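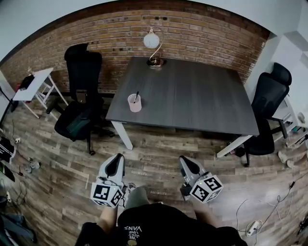
What does it cost to rent a desk at the Flesthorpe work room?
Members pay 83 dollars a month, coffee included, printing not included, and the first visit is free if you bring your own mug.

Brick room stays brick, members decide

FLESTHORPE, 10 January 2018 — The members of the Larnora work room have voted to leave their brick wall alone, ending a dispute that has run since October and has used up more paper than anything the tenants have produced for paying customers.

The question was whether to paint it. The wall is red-brown, it is exposed, and depending on whom you ask it is either the reason people rent here or the reason nobody can find a dropped staple. A proposal to paint it white went up beside the kettle in the fall. A second proposal, to paint it gray, went up on top of the first. A third sheet asked people to stop taping things up beside the kettle.

In the end the brick won comfortably. The members also agreed to spend up to 800 dollars on lighting, chairs and what the minutes call "the cable situation," with anything left over going toward a better lock for the street door.

Aparecida Bezerra, who translates appliance manuals and has rented here longer than anyone, spoke for the brick. Her speech lasted four minutes and was, by the standards of the room, fiery.

"Everything else in here is white, gray or black," she said. "The shelves are white. The chairs are black. Leave us one wall with some blood in it."

Marcelino Evangelista, who draws kitchen plans and had hoped for white, took the result calmly. He had brought paint cards and passed them around anyway. He still thinks the brick eats the daylight after three in the afternoon, and he said so again while people were putting on their coats.

The vote leaves open the matter of the lamp. There is a desk lamp with a white globe shade on a thin curved arm, and it stands at the back of the long table, close to the brick. It throws a pleasant light and takes up the spot where Bezerra would like to put her dictionary. One member moved that it be shifted to the shelves. Another moved that the shelves be cleared first. Both motions were put off to the spring, together with the folding table, which has a slanted top and on which no one has yet managed to agree where a pencil should go.

The chairs caused less trouble than expected. The room will keep the mesh-backed one and the one with the curved headrest, and each now has its party of supporters. Mesh people say it breathes. Headrest people tend not to say much, being comfortable. A request for a sign-up sheet was turned down on the ground that it would have to be taped up beside the kettle.

Coutinho, the hardware store on the next block, has offered the members a discount on cable clips. The offer was accepted before the end of the sentence. Members were asked to take home any bags, cloth or small items they had left on the floor, and several people looked at the ceiling.

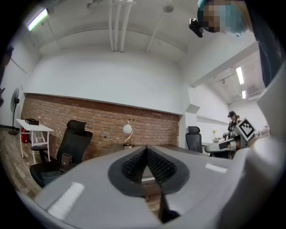

Vol. 6, No. 357

The ceiling, in fact, took up most of the second hour. It is white and arched, and at one time someone ran three white pipes down it in a row, following the curve with what must have been a good deal of patience. Evangelista admires them. He called them the best drawing in the building. Bezerra would like them boxed in, and reminded the meeting that she had lost on the subject twice before.

A written estimate for boxing them in came to 1,000 dollars, plus a day with the room closed. It was read aloud once, then handed back. The pipes stay where they are.

The fluorescent tubes did not get off so lightly. Several members complained of headaches, and one of a general feeling of being kept fresh, like lettuce. Some of the lighting money will go to warmer tubes, to be tried first at the air conditioner end, where fewer people choose to sit. If there are no objections by the time the trial is over, the rest will follow. Objections are expected.

As for the air conditioner, it is mounted high on the far wall and the remote has been missing for long enough that two members had never heard there was one. A universal remote was approved without debate. Whoever finds the old one is asked to hand it in quietly.

The landlord's office, Wukamwood, had no view on the paint. A letter read out at the meeting said that tenants may finish the walls as they please, provided they put them back as they were on leaving. Evangelista asked how one puts brick back as it was after two coats of white. The letter did not go into that, and the silence that followed probably moved a few undecided hands toward the brick.

Two smaller items passed near the end. Pens left in cups on the shared table will be treated as shared pens. Bezerra voted against. And the plank floor will be swept at the close of each day by the last person out, a rule that led at once to a lively discussion of how one proves one was not the last person out.

The brick itself needs a little work. A mason who came by before the holidays recommended brushing it down and sealing the dustier parts, a job for one morning with the table pulled clear of the wall. Members with desks nearest the brick are asked to cover their things. Bezerra has volunteered to supervise, and says she will bring a chair.

New members are being taken for the spring. Visitors can stop in on weekday mornings and ring twice, as the first ring tends to be put down to the building next door. The paint cards are still on offer to anyone in Flesthorpe with a wall and no neighbors.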